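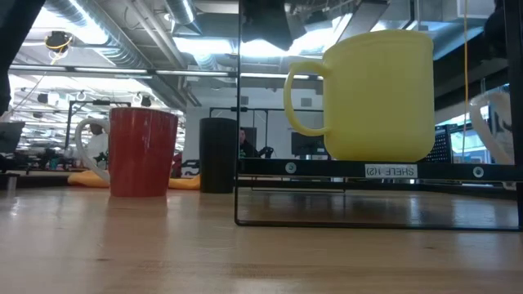

Přemysl Sokol wrote to me that his family argued for two days over his uncle's death notice, and in the end the newspaper printed the wrong hour for the service. I answered him with the steps below, and now I put them on this page for everybody.

How to write a death notice for the local paper

1. Ask the funeral home first. Many of them send the notice to the paper themselves, and they know the closing time. At the Ollton paper it is 9 in the morning, one day before printing.

2. Write the full name, the age, the town and the day of death. Check the spelling against an official document. My own neighbour's name lost a letter this way in February.

3. Add the family. Put the spouse first, then children, then grandchildren. If somebody is left out, they will remember it for years.

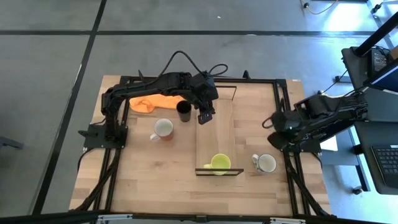
Black cup and wooden board on the table.

4. Give the service its own line: place, day, hour. If the burial will be private, say so clearly.

5. Count the characters. The paper charges more above 1000, spaces included. My first draft for my father was 241 over, and I cut the list of his jobs.

6. Let a second person read it aloud to you. Ayman Salem did this for me and found that I had written "Tuesday" for the wrong week.

Keep a copy of the printed notice. The bank asked me for one.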